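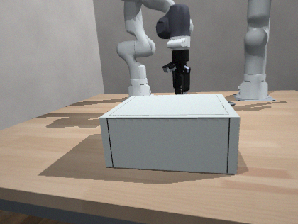
Un boîtier gris clair posé sur une table en bois, avec deux bras robotisés à l'arrière-plan (image de synthèse).

Qui sommes-nous ?

Bienvenue chez Winemwood ! Nous accompagnons les étudiants francophones qui souhaitent faire leurs études de médecine, de pharmacie ou de soins infirmiers à l'étranger, et nous le faisons avec le même plaisir qu'au premier jour, quand toute l'équipe tenait dans une seule pièce prêtée par un cabinet dentaire (on entendait la fraise pendant les rendez-vous, les plus anciens s'en souviennent).

L'aventure est partie d'une histoire assez ordinaire. Somkiat Klinhom, notre fondateur, avait quitté Chiang Mai pour suivre des études de santé à Lyon, sans bien connaître le français et avec une valise de papiers dont la moitié n'était pas la bonne. Il a perdu une année entière à cause d'une traduction non certifiée. Une année, pour un tampon ! Quand des amis de la résidence ont voulu faire le chemin inverse et partir étudier en Asie, c'est tout naturellement vers lui qu'ils se sont tournés, et de fil en aiguille les coups de main du soir sont devenus un métier.

Nous avons aujourd'hui suivi 572 étudiants, du premier appel un peu timide jusqu'à la rentrée, et bien souvent au-delà. Parmi eux, 163 ont terminé leur cursus et exercent ou poursuivent une spécialisation. Certains nous envoient encore une carte au mois de décembre, et nous les gardons toutes, punaisées dans le couloir entre l'accueil et la machine à café.

Notre façon de travailler

Nous aimons prendre le temps. Le premier entretien est gratuit et dure ce qu'il doit durer : on y parle de vos notes, bien sûr, mais aussi de votre budget, de votre niveau d'anglais, de vos parents s'ils sont inquiets (ils sont les bienvenus, et ils posent d'ailleurs d'excellentes questions). Si nous pensons que votre projet n'est pas mûr, nous vous le disons gentiment, et il est arrivé plus d'une fois que l'étudiant revienne nous voir l'année suivante avec un dossier magnifique.

Vient ensuite la constitution du dossier : relevés de notes, lettre de motivation, certificats médicaux, visa, logement. Une même conseillère ou un même conseiller vous suit du début à la fin, vous n'aurez donc pas à raconter votre parcours à chaque coup de téléphone. Nous abordons aussi très tôt la question de la reconnaissance du diplôme au retour, car les règles changent selon les pays et selon les professions, et nous préférons mille fois vous en parler avant l'inscription.

Programmes et préparation

Le programme Plonent s'adresse aux bacheliers qui veulent se remettre à niveau en biologie et en chimie avant le départ. Il dure 20 semaines, en groupes de 22 étudiants au maximum, avec des cours en français et des séances d'anglais médical qui font souvent rire tout le monde au début. Skisau, notre service de logement, prend le relais pour la recherche d'une chambre, l'assurance et l'arrivée sur place. Enfin, la bourse Suksawat, qui porte le nom du quartier où Somkiat a grandi, aide chaque année des candidats dont la famille ne peut pas avancer les premiers frais.

Venir nous voir

Nos bureaux sont ouverts toute l'année, sauf pendant la première quinzaine d'août. Passez avec vos questions, même les plus vagues, même celles que vous n'osez pas poser aux salons d'orientation. Il y a du thé, et presque toujours quelqu'un de disponible pour vous recevoir.

Rubrique : L'agence | Études de santé à l'étranger

Contact | Mentions légales | © Winemwood, tous droits réservés | Page mise à jour le 13/06/2022 | Haut de page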